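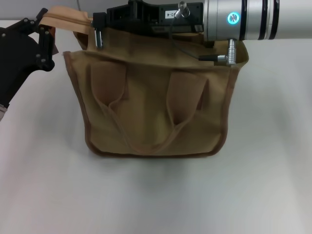 *Fig. 3. Bag station: tote held at the rim by both arms.*

## 4. Running the bag demonstration

Use this section on open days at the Clorville hall. It assumes that both arms have been powered up and homed (section 2) and that the Grulport control program is open.

1. Wipe the tabletop and clear away any leaflets or cups.
2. Set the barrier so that visitors stand on the far side of the line on the floor.
3. Lay the tote flat on the table, with its opening towards the arms and the handles on top.
4. Load routine 753 and set the speed to 20 per cent.
5. Tell visitors that the arms are about to move, then press **Start**.
6. Watch both grippers as they close. If one misses the fabric, press **Hold**, lay the bag out again and go back to step 3.
7. Leave the bag in the raised position while you take questions. The routine waits for up to 16 minutes.
8. Press **Release**. Keep your hands off the bag until both arms have gone back to their rest positions.

**Caution:** Do not reach into the bag while it is held. To put something in it for the visitors, end the routine first.

**Caution:** The cable at the silver arm must be able to move freely. Check it before each run and do not tape it to the bracket.

**Note:** Handles may hang down over the front of the bag during the lift. They do not need to be straightened.

**Note:** Canvas totes work best. Thin shopping bags slip at the rim, and the Lammers paper sacks tear. Spare totes are kept in the Dirside cupboard with the barrier posts.

If the routine stops twice in a row, switch to the slide show and see section 7, Faults.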